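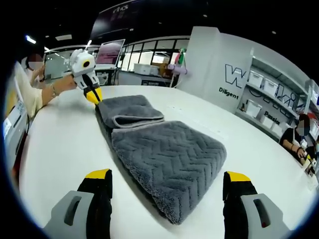 Datasets > Household > Kurkik

Print | E-mail

Search this site Go

# Kurkik: a swim club's lost property log

Kurkik has 2000 rows, typed up by Capucine Gaillard from the Sendinwood pool's paper books. Most rows say "goggles".

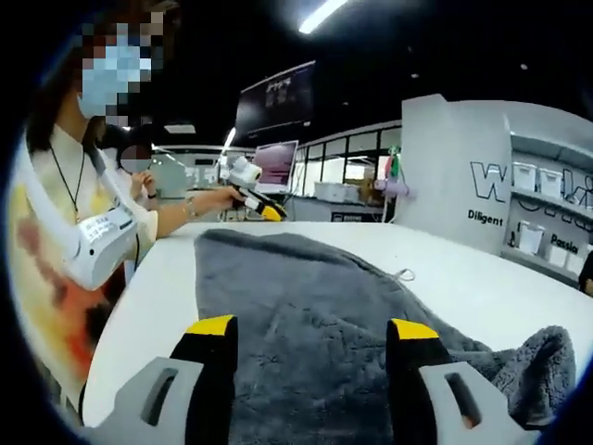

The rest say "goggles?" – I left the question marks in. Dates are as written, including 18 entries for a January that seems to have had 52 days.
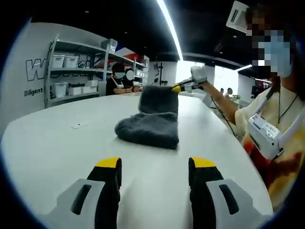
Siebe Van Rooij objects that "sock (1)" and "sock, one" should be merged. They may be different socks. 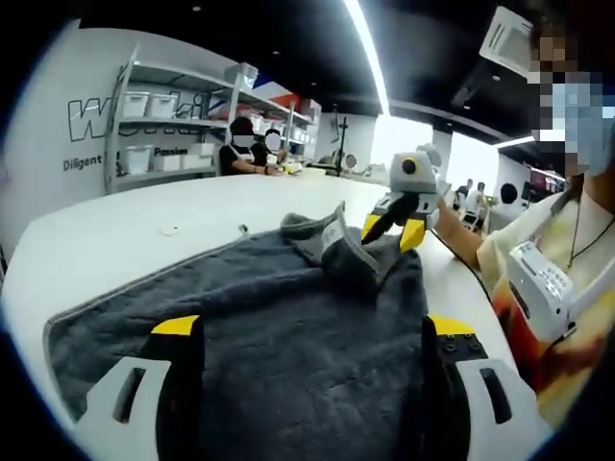
## Known problems

- Column 4 is blank.
- Trudy Hinds wrote in pencil.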